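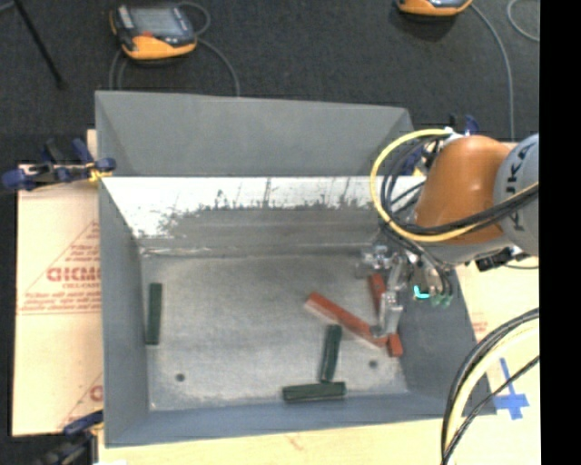 Penport Bin Kit review: a month of picking blocks

Wednesday, February 3, 2021

The Penport Bin Kit is a package for people who already own an industrial arm and want it to pick parts out of a bin. You get a two-finger gripper, a flange adapter, a hose and cable set, an overhead camera with a bracket, and a license for the Doritz picking software. The arm, the bin and the controller are up to you. We paid $1,592 for the gripper package, bought through a reseller called Kandpal, and the first year of software was included.

We run the kit on a KUKA arm over a gray metal bin with sloping sides. The test parts are long blocks in red or green. They are dull parts to look at, but they are a fair stand-in for the bar stock we want to move later, and they find the weak spots of a gripper quickly.

Setup

Mounting the gripper took one morning. The adapter plate fit our flange with the bolts supplied, and the air fittings are the push-in kind. The printed manual covers this part well. It is much thinner on cable routing, and that is where we lost most of the first afternoon. Leave enough slack for the wrist to turn both ways, then run the wrist through its full range at low speed before you tie anything down. We had to redo ours twice.

The bin needs to stay put. The software learns where the walls are when you calibrate, and it has no way of knowing that somebody bumped the bin afterward. We use clamps. Penport sells a hold-down frame as an extra, but we have not tried it.

Calibration is done with a printed card and takes 6 poses. The screens are clear and the program tells you when a pose is bad. It does not tell you why.

Picking

We logged two runs of 300 picks each, one with the blocks spread out on the floor of the bin and one with them dumped in and left as they fell. Spread out, the kit had very little trouble. A block lying well away from the others is an easy grab, and the fingers are slim enough to get down beside one that is close to a wall, as long as it runs parallel to it.

The dumped run was harder. Blocks that cross each other are the main problem. Doritz likes to go for the top one, and that is the right choice, but when two blocks of the same color overlap it sometimes reads them as one bent part and aims for the middle. The gripper then closes on both and lifts neither cleanly. Turning on the "split by edge" setting helped a lot. It is off by default and buried two menus down.

Shiny metal also caused some misses. Worn and scratched spots on the bin throw back light, and the camera now and then reported a part where there was none. Moving our lamp to one side fixed most of it. A matte liner would probably fix the rest.

Build and wear

The gripper body is solid and we have seen no play in the fingers so far. The finger pads are glued on, and one began to lift at a corner in the third week. Kandpal mailed a replacement pair without charge. I would rather have screws.

The hoses are stiff when new and soften up after a few days of use. The supplied cable ties are poor - buy hook-and-loop straps.

Compared with the Prororham

We had the Prororham gripper on loan last year. It closes faster and the pads are screwed on, but it is wider at the tips and could not reach into corners at all. It also comes with no software. For a deep bin with tall sides, the Penport is the better tool.

Good: slim fingers, easy mounting, decent support from the reseller.

Bad: glued pads, weak section on cables, useful settings hidden away.

We are keeping it. If your parts arrive in neat rows you can spend less, and a plain gripper with fixed positions will do the job.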